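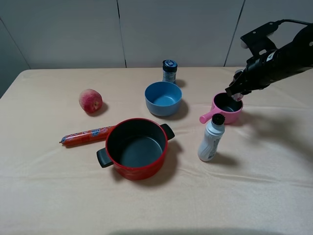 Damow Cinema opens its fall season with the river films

8/29/25

The Damow Cinema in Drudton has put out its fall calendar, and those of us who have been looking forward to it since the spring brochure have plenty to be happy about. The main event is a long retrospective called "The River Films," drawn from the holdings of the Bonar Film Archive, and it will run in the big downstairs theater until the holidays. There are 87 films in all, many of them very short, spread over 26 programs. Most haven't been shown on a screen in Drudton in decades, and quite a few were made to be seen only once or twice, in a church hall or a union hall or the back of a school gym, before they went into a closet.

The series takes its name from the Sison River, which runs through a good half of the films in one way or another. Some were paid for by the shipping companies and mills along its banks, and they have the cheerful, slightly stiff manner of company films everywhere, with a narrator who is very proud of the new loading dock. Others were made by members of the old Drudton amateur film club, which met through the fifties and sixties and took its work seriously enough to print title cards and rent a proper splicing table. And then there are the features, fewer of them, by directors who came through the valley for a summer and went away with a picture. The archive has put all three kinds side by side on purpose, so that an evening might begin with a ten-minute short on ice breaking, go on to somebody's family boat trip, and end with a full-length melodrama shot from the very same bridge.

Four of the features have been newly restored, and these will be shown from 35mm prints. The work took 2 years, a good part of it spent looking for a complete soundtrack for "The Ferry at Sison," a drama that had only been available in a silent and rather battered copy. A second print surfaced in a private collection last May. The picture on that one was badly faded, but the sound was in fine shape from first reel to last, and the restoration marries the two. Anyone who saw the silent copy at the Damow some winters back, with a pianist doing a heroic job of it, will want to come again and finally hear what those two brothers are arguing about on the landing. The piano score was lovely, all the same, and the cinema tells us it hopes to bring it back for a single evening later in the season.

Opening night belongs to "The Ferry at Sison," with three of the club shorts ahead of it. The theater has asked people to come a little early, partly for the shorts, which will start on time, and partly to have a look at the lobby. The archive has hung a small exhibit there of posters, hand-lettered programs and still photographs, and there is a glass case with pages from the film club's minutes. They make wonderful reading. One whole meeting seems to have gone to the question of whether a picnic counts as a documentary (it was voted that it does, provided there is a beginning and an end).

The Saturday-matinee feeling of the old Damow is coming back in another way too, with a children's program that runs alongside the main series. It has river cartoons, a puppet film, and a sweet half-hour story in which a dog gets on the wrong barge and sees the whole valley before supper.

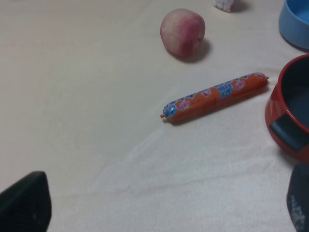

Intermissions are back as well, which will please the regulars. The longer programs will stop halfway for fifteen minutes, the house lights will go up, and there will be time to stretch and talk over what you have just watched before the second half begins. You are welcome to bring along a bite of your own for the break - a single sausage like this one, in its shiny orange wrapper with the blue end twisted to a point, slips into a coat pocket without any trouble, and we would only ask that you do your unwrapping while the lights are up. Coffee, tea and cider will be sold at the counter, where the cinema has also set out a guest book for anybody who recognizes a street, a boat or an aunt in one of the films. The archive would dearly love to know. A good many of the amateur reels came in without so much as a label on the can, and memories from the audience are often the best way to put a name or a year to them.

There will be talks on several evenings, all of them given from the stage before the film and kept short. The one on color is worth picking out. It looks at how differently the same stretch of water comes out on different film stocks, from a deep green that hardly looks real to a brown that unfortunately does, and it will be followed by a program made up entirely of home movies. Another covers the company films and the crews who made them, who often had a single day to shoot in a working mill and had to keep well out of everybody's way. The talks come with the price of admission and there is no need to sign up.

As for the later part of the season, the features grow more recent as the weeks go on. The closing program pairs the oldest reel in the collection, a minute and a half of people waving from a dock, with a long, quiet film made on the lower river by a former student at the Drudton art school. That one has no dialogue and very little story, and it asks for some patience. We saw it at a preview and would gladly sit through it again - the last stretch, as the fog lifts off the locks and the first truck of the morning crosses overhead, is as fine as anything on the calendar.

Tickets are on sale now at the Damow box office on the river side of the building, and a season pass is good for every program in the series, the children's shows included. Printed calendars can be picked up in the lobby and at the Drudton public library. The downstairs theater can be reached by elevator from the side entrance, and headsets for amplified sound may be borrowed at the counter. Doors open half an hour before each show.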